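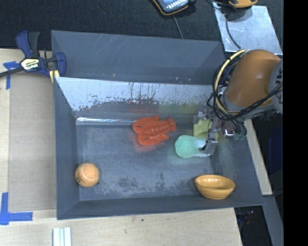

Holonley police have recorded 184 thefts from unlocked garages and sheds since the start of the year, according to figures released on 25/06/2022. The department's property crime unit said most of the reports came from the Wattimena and Breten neighborhoods, where houses back onto unlit service alleys. Power tools and bicycles account for the largest share of losses, but low-value goods are also being taken. Items of the kind people leave in an open bin, such as an orange ball or a red toy lobster, appear in several reports and are seldom recovered, as owners cannot show a serial number or other mark.

Sgt. Wulan Wuisan said entry was forced in only eight of the cases. In the rest, a side door or overhead door had been left open or unlocked, usually overnight.

The department is asking residents to lock side doors, remove garage remotes from parked vehicles and record serial numbers for any item worth more than $50. Numbers can be added to the city's property register at the Wavard Street station - proof of address is required.

Patrols in the two neighborhoods will be extended by five hours a night through the end of August. No arrests have been made.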